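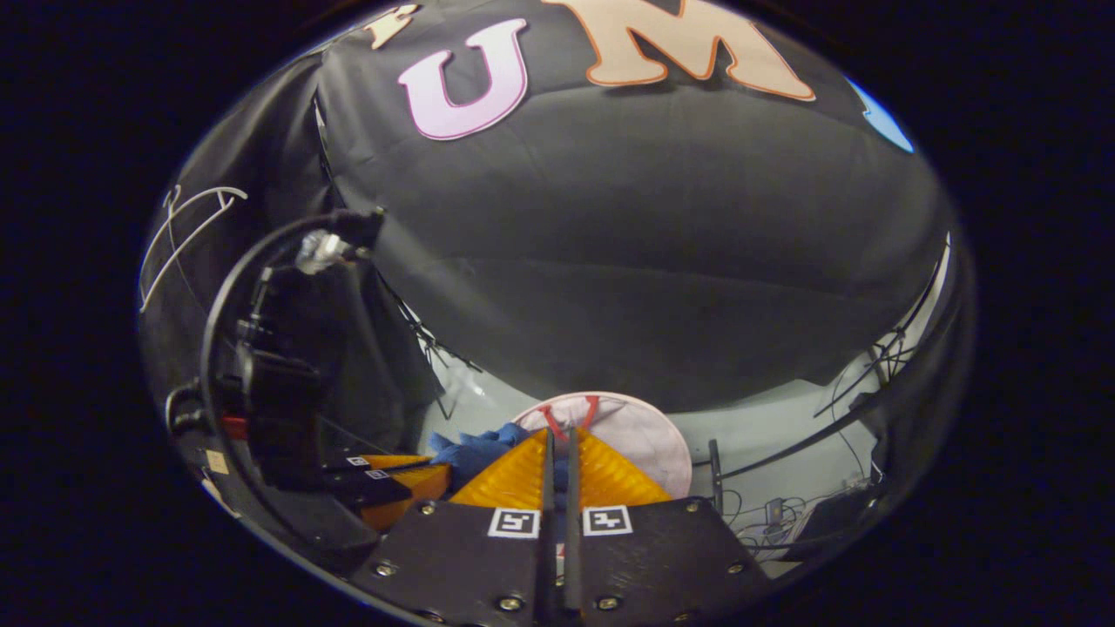 A fabric backdrop with attached lettering is the standard display for welcome tables, open days, and small exhibitions held in the Mernia building. These instructions apply to all departments that borrow display materials from the events office. The cloth should be dark and plain so that pale letters can be read from the back of the room; against dark gray, a pink "U" with a darker pink outline and a beige "M" with an orange one both stand out well. Letters are placed near the top of the cloth, where people standing at the table will not block them.

## Materials

- One length of dark fabric, hemmed on all sides
- One display frame with feet
- Cut-out letters in card or felt
- Low-tack mounting strips and safety pins
- Spring clamps
- A tape measure and tailor's chalk
- A white-topped table and a soft cloth for wiping it

Fabric and frames may be requested from Imke Petersen in the events office. Letters are cut by each department.

## Preparing the letters

1. Write out the full wording and confirm the spelling with the department head.
2. Draw each letter on the pale card and cut it out. Strokes should be wide enough to hold a mounting strip.
3. Cut a second, slightly larger copy in a stronger shade and glue the pale letter on top to form the outline.
4. Leave the glued letters under a flat weight overnight.

The Triketti template set contains capital letters only. Departments that require lower-case letters or accents should draw their own.

## Hanging the fabric

1. Assemble the frame behind the table and tighten all joints before any cloth is placed on it.
2. Drape the fabric over the top bar and allow it to fall in broad folds at the sides.
3. Pull the section that will carry the lettering smooth. Clamp it from behind.
4. Check that the hem does not lie where visitors will walk.

## Attaching the letters

Mark a chalk line 90 mm below the top bar. Lay the letters on the table in order, then attach the middle letter first and work outward in both directions. Felt letters are pinned from the back of the cloth; card letters take two strips each, or three for wide letters such as M and W.

Step back to the door and read the wording before pressing the strips down firmly — a letter can still be moved at this stage without marking the fabric.

## Taking down

Remove the letters before unclamping the cloth. Brush off the chalk, fold the fabric loosely, and store the letters flat in their envelope. Return all items to the events office by noon on the next working day.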